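We use cookies to remember your preferences and to see which pages are read. Accept all | Manage settings

Ravindran Ramasamy had made the tea before I got my coat off, and he kept topping up my cup all through the afternoon, so I'll admit my notes get a bit splashy toward the end. We were meant to talk about Hisenance, his second novel, for half an hour. I left when it was getting dark.

The book follows a ferryman named Gounder who begins to hear, in the voices of his passengers, things they won't say until years later. It took Ramasamy 14 years, with long gaps. "I kept putting it in a drawer and it kept getting fatter in there," he said. "I wrote the last chapter first, one August, and then I had to find out who these people were."

The title is a word he made up as a boy, for the hush on a river before rain. Ginen, the town where Gounder works, is made up too – though readers of his first book, Ginside, will know its crooked landing and its bakery. He says he never planned to go back. "I missed the bakery, I think."

I asked about the famous chapter 15, told entirely by the boat. He laughed and said it had once run to 26 pages, and that he'd cut it down on a train.

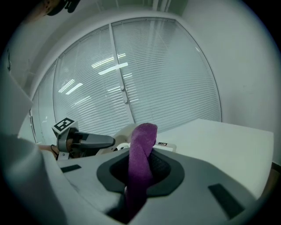

Not every reader has loved the boat, and a letter he keeps in his desk says that Gounder's daughter should have had that chapter, and that she goes quiet just when the book needs her most. Ramasamy read it to me twice. "She's right, you know," he said. "The daughter is in the next one." He has 2 chapters so far, and he wouldn't let me see either.

Enjoyed this interview? Sign up for our monthly newsletter. You can unsubscribe at any time.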